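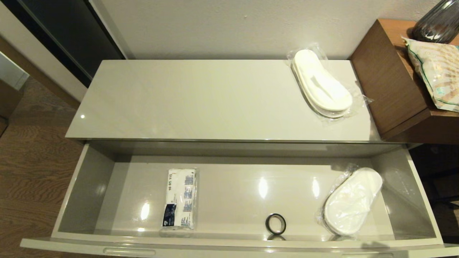 Sarnance Shade Canopies: Frequently Asked Questions

What is Sarnance?

Sarnance is a walkable row of shade canopies along the old canal path in Jarnitz. Each canopy collects rainwater, feeds it to climbing plants, and lets the extra drip down into a shallow channel where you can hear it as you pass. It's part sculpture, part garden and part outdoor classroom, and we love all three parts equally (well, the landscape people on the team may have a favorite).

Where did the idea come from?

From bromeliads and desert beetles! Bromeliads hold water in a cup made of their own leaves, and whole little communities of frogs and insects can live in there. Some beetles in the Namib Desert collect fog on their backs and let it run down to their mouths. We borrowed the overlapping cup shape from the first and the bumpy surface from the second. The local inspiration is teasel, which grows wild all along the path and holds small pools where its leaves meet the stem. Go look for it after a rain, it's wonderful.

How many canopies are there?

There are 4 canopies, connected by a gravel path 570 feet long. The shells are built from 223 overlapping panels in all. No two canopies carry the same number, so the shadows change a lot as you walk from one end to the other.

What are the panels made of?

Fired clay on the upper side, glazed only at the rim, over a light aluminum frame. The unglazed part stays a little rough so that dew can gather on it. Azimi, the ceramics studio that made them, tested a smoother version first and we ended up liking the rough one better for both the color and the sound.

Does it really collect water when it isn't raining?

A little! On clear, still nights the panels cool down and dew forms on them. The amount is small, enough to wet the moss pockets but nowhere near enough to fill a tank. Rain does most of the work. We mention the dew because it's the part school groups get most excited about, and because early morning is such a lovely time to see the panels.

Who did the engineering?

Sadent handled the structure and the drainage. They joined while the canopies were still paper models, and a lot of what you see came out of those early talks: the tilt of the posts, the hidden gutter inside the ring, and the overflow lip that makes the dripping curtain at the lowest canopy.

Is there any power on the site?

Only for the low path lights, which run off a small solar panel at the north gate. There are no pumps. Water moves by gravity from start to finish, so in a dry spell the channel goes quiet and you'll see just stones and whatever seedlings have moved in.

What is growing on the canopies?

Virginia creeper, trumpet honeysuckle and native clematis on the posts, with ferns and moss in the shaded pockets. The plants were small when they went in. We expect full cover to take 3 growing seasons, and the piece will look different in every one of them. Please come back and see!

Can I drink the water?

No, please don't. It hasn't been treated. Dogs seem to have made up their own minds, but there is a bowl by the south gate with a tap above it.

Can children touch things?

Yes, please let them. The posts, the channel and the lower panels are all meant to be touched. Climbing is the one thing we have to say no to, as the upper panels will chip under a shoe.

Do you have teaching materials?

We do. There are printed activity sheets for elementary and middle school classes, and a longer unit on how plants and animals catch, store and share water. The longer one has a build-your-own fog catcher made with mesh, a spray bottle and a tray. Teachers can ask for the set through the contact form and use it with or without a visit. If your class changes something and it works better, send it back to us — two of the current sheets came from classrooms.

When is the best time to visit?

Right after rain, if you can manage it. August is usually dry here, but the creeper is at its thickest then and the shade is deep and green. Mornings are quieter than evenings all year.

Is the path accessible?

The gravel is bound and firm, with a gentle slope and no steps. There are benches with backs and armrests under the first and last canopies. The closest accessible parking is at the north gate.

Will it stay up in winter?

Yes. The tanks are drained before the first hard frost and the overflow is left open. Icicles form along the lip on some mornings, and we rope off the area underneath when they do.

Could you build one in our town?

We'd love to talk about it! It wouldn't be the same piece, though. The plants, the rainfall and the local species that inspired it would all need to be yours. Tell us a bit about your site, with a rough sketch if you have one, and how much sun it gets.

Page last updated Tuesday, June 4, 2024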